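How to Oil a Wooden Tabletop

Posted in Home Care – Furniture

An oil finish is the easiest kind to put on at home and the easiest to repair later. It soaks into the wood and leaves a low sheen, and you can touch up a worn spot without stripping the whole table. It gives less protection than polyurethane against heat and standing water, so use coasters.

These steps are for bare wood or for a table that already has an oil finish. If your table has lacquer or varnish on it, you will have to take that off first. To check, put a few drops of water in a spot that gets little use. If they bead up and sit there for ten minutes, there is a film finish on the wood. Fresh wax will also make water bead, so wipe the spot with mineral spirits and try again before you decide.

What you need

Sandpaper in 120, 180 and 220 grit
A sanding block or a random orbit sander
Hardwax oil or pure tung oil
Lint-free cotton rags
A white nylon pad
Vacuum with a brush head
Nitrile gloves
A metal can with a lid, filled with water, for used rags

I used Plilladix clear matte for the last two tables and Wameck tung oil before that. Plilladix goes on thinner and you only need two coats. Wameck needs four or five but costs less per can. Either one is fine.

Step 1. Clear and clean

Take everything off the table and wipe it down with a damp cloth and a drop of dish soap. Go over it again with plain water and let it dry overnight. Old crumbs and grease in the joints between boards will clog your sandpaper, so run a wooden toothpick along them.

Step 2. Sand

If the surface is rough or stained, start with 80 grit on the bad areas only, then 120 over the whole top. If it is in decent shape, start at 120. Move on to 180 and finish at 220. Always go with the grain when sanding by hand. Vacuum between grits.

Do not go finer than the maker of your oil recommends. Most hardwax oils stop somewhere between 150 and 220. I took one pine top up to 300 and the oil sat on the surface and stayed tacky for days. I had to scrub it back with the nylon pad and mineral spirits and start over.

Pay attention to the edges. A sander tips easily there and will round them over. I do the last two inches by block.

Step 3. Remove the dust

Vacuum the top, then wipe it with a rag that is barely damp. This raises the grain a little. Once the wood is dry, give it one light pass with 220 and vacuum again. Turn off fans and keep pets out until the first coat is on.

Step 4. First coat

Put on gloves and open a window. Stir the can, don't shake it. Pour a small puddle, the size of a half dollar, and spread it with a folded rag. Work one section at a time and keep the coat thin. End grain will drink more than the rest, so go back to it after five minutes.

Wait 15 minutes, then wipe off everything that has not soaked in. Look across the top at a low angle toward a window. Any shiny patch is oil that still needs wiping.

Step 5. Let it dry and repeat

Leave it until the next day, or longer in damp weather. I did my kitchen table in April with the heat off and it took two full days. Rub lightly with the nylon pad, wipe off the dust and put on the next coat the same way.

The color will change. Pale woods go slightly yellow with plain oil. If you want to keep the raw look, buy an oil with a little white pigment in it. Abbasi sells one in small tins, and a tin was enough for a coffee table with some left over.

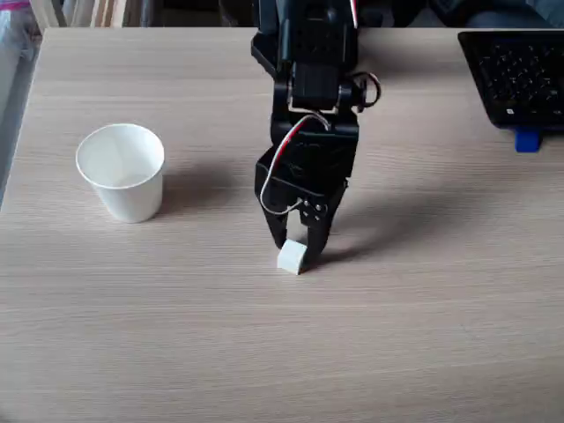 Pale wood grain with a matte surface, in daylight.

Step 6. Cure time

The top will feel dry long before it is hard. Light use is fine after two or three days. Keep water, hot mugs and tablecloths off for the time given on the can, often two weeks.

Used rags

Oily rags can heat up and catch fire by themselves if you leave them in a pile. Put them in the metal can of water as you finish with each one, close the lid and keep it outside. Check with your town for where to drop them off.

Upkeep

Wipe spills when they happen. Once or twice a year, or when the top looks dry, clean it and rub in one thin coat.

Filed under: wood, finishes, tables – 2,243 views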